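10/12/2018

Long one tonight, friends, so get comfortable. A few of you asked what the robots at Mernik have changed for those of us who used to do all the stamping by hand. I've been at that bench for years and I have opinions (you knew that already).

Before the arms, my wrist did 800 impressions on a good day. I'd come home and couldn't open a jar! 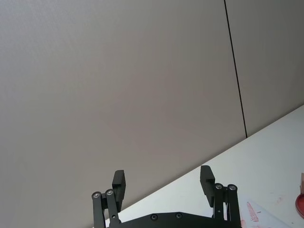
Gripper open, red ink on the table. Some things never change.

So now there are two arms, and I spend my shift teaching them. Canan Ersoy and I go over the test sheets together, and we argue about pressure and how much ink is too much, the same way we used to argue about each other's stamping. It's a funny feeling, being fussy on behalf of a machine.
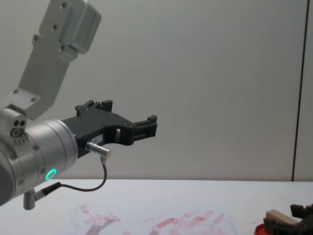

Senthil Iyengar replied that at Stosport they were promised the same thing, and then 2 people on his shift were moved to packing without anybody asking them first. He wants to know who gets the easier job once the arms are trained.

Fair question, Senthil, and I won't pretend we have it all sorted out. We were asked, and I'm grateful for that. Four of us said we'd learn the programming side, and the pay went up a little, though I'd have liked more, 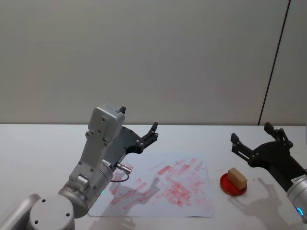
and I do miss the chatting. When your hands know the work, your mouth is free! Now I have to concentrate, and Fionnuala Coughlan says I've gone quiet, which made my husband laugh out loud when I told him.

**What I'd ask for if it's coming to your shop**

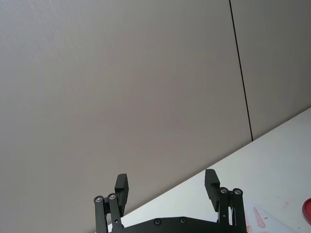

**Training on the clock**

Get it in writing. Ours is paid hours, and I don't think I'd have signed up otherwise, not with dinner to cook and a bus to catch.

**A say in the pace**

We set it with the supervisor at the start of the shift. Chi-keung Peng wants to try it slower through December, and I'm with him.

Okay, kettle's on. Tell me how it went at your place, I read every reply.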